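Stastico household count software: set-up guide
Print this page | E-mail this page

Section 2. Loading your area file

1. Open Stastico and choose Sadley from the area list. The list is meant to sort itself by name. Check it anyway.

2. Import the address file. The Sadley file should hold 2208 addresses. If the total differs, stop and import again.

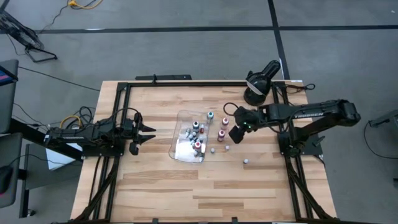 3. Set the household types before any forms go in. The program offers to guess them from surnames, and I would turn that off. Sort by a few plain groups you can tell apart at a glance, as you could the small bottles and the clear tray on a table, and leave the finer splits for later.

Caution: "Auto-merge" joins flats that share a front door. It claims to ask first — it did so in some 90 cases out of many more.

4. Save the types under a new name.

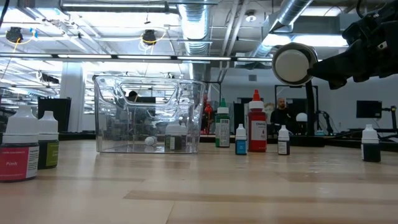 Fig. 2. Clear bin and small bottles, one labelled "Pink".

5. Run the duplicate check. A clean result means only that no two lines match letter for letter. 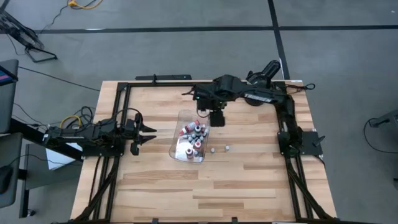
6. Compare the result with the April count in Hisska. If the two agree exactly, be suspicious — they may be reading the same file.

Comments

mapleroad: Step 5 passed mine with 11 doubles in it.

tallyho: Is auto-merge off by default now? Mine wasn't.

Related
Moving from Arthur to Stastico
Exporting tables to Hisska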